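The office of Kettle, a small privacy consultancy, sits over a bakery in Misulel, and the woman who runs it insisted on tea before we got anywhere near public records.
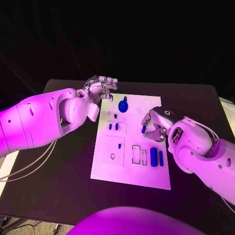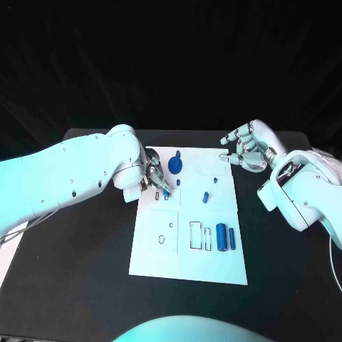
Two robot arms over a dark tabletop, in both pictures.

She has spent 11 years helping people find out what old court files still say about them, and she talks about it the way other people talk about their gardens (fondly, and at length!).

"Most folks who call me settled a debt ages ago," she said. "They paid, they moved on, and then a landlord types in their name and up comes the whole sorry business."

Last September she and a colleague went through 186 eviction rulings posted online, for a project they named Fullus. In 10 of them a child's full name had been left in. The clerk's office was very decent about it, she told me, and fixed the lot within 5 days.

Should the rulings be closed, then? She put down her cup. "Oh no, goodness, I want them open. I read them for pleasure! I'd just like initials for the tenants, and somebody to call when it goes wrong."

She is writing to the court about a phone line next.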